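Teleoperation in sim before the real robot - worth it or not?
Ellville Robotics Hobby Board > Humanoids > Teaching by demonstration

rcastano
Posted 2024-12-20
Hello all. I am preparing walking demonstrations for a G-size humanoid and I must decide how I record them. Until now I have 28 runs with the gamepad, everything in simulation. My colleague at Palacios says I lose my time and I should guide the real machine from the first day. What do you think? Sorry for my English, it is my third language.
Rocío Castaño

grirnden_lab
Your colleague is right, in my opinion. The sim floor forgives too much. We recorded 1301 short episodes in sim and the policy still shuffled its feet on our real carpet.

ondis2
I don't agree with grirnden_lab. With a gamepad on the real robot you are nervous, so you drive slowly, and then the robot learns your nervousness. I would stay in sim until the turns are smooth.

grirnden_lab
Slow is fine. Slow can be sped up later.

ondis2
Not for walking it can't! For an arm picking up a cup, sure. If you stretch or squeeze a walking demo the balance is wrong.

grirnden_lab
OK, for walking I give you that one. I still would not trust the doorways. Did you put any in your map, Rocío?

rcastano
Yes, the map is a hallway with doors, I chose it for this reason. My difficulty is the camera. When I follow the robot from behind I cut the corners too close, because I don't feel how wide the shoulders are.

ondis2
Try to put the view at the side and a bit higher, and change it before each corner. Also lower the stick sensitivity. My first 2 evenings were useless until I did that.

rcastano
Thank you both. I changed the stick curve last night and my hands are less tired now. I start the runs with the knees a little bent and the arms hanging, so every recording has a similar beginning, and I keep the side view until the robot is near the corner - after that I switch. The grey body is easy to follow on the yellow floor, but against the pale walls I sometimes lose the arm on the far side. I will record the left turns first and write again in April, when I can try the same route on the real one. 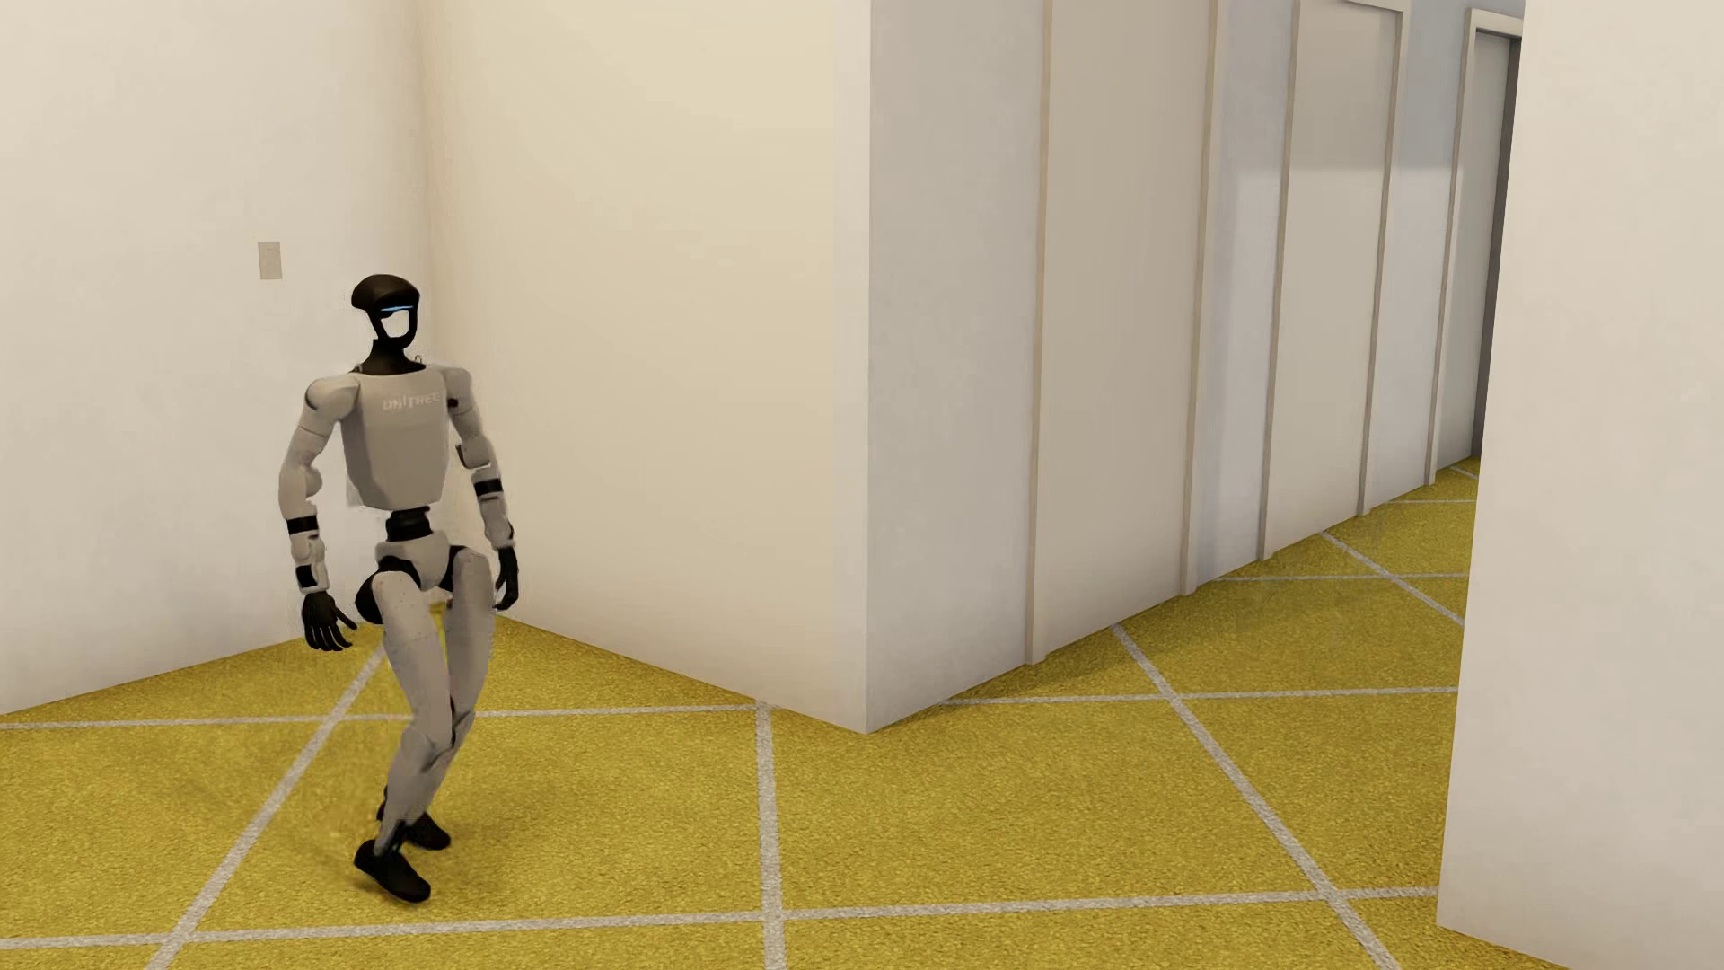
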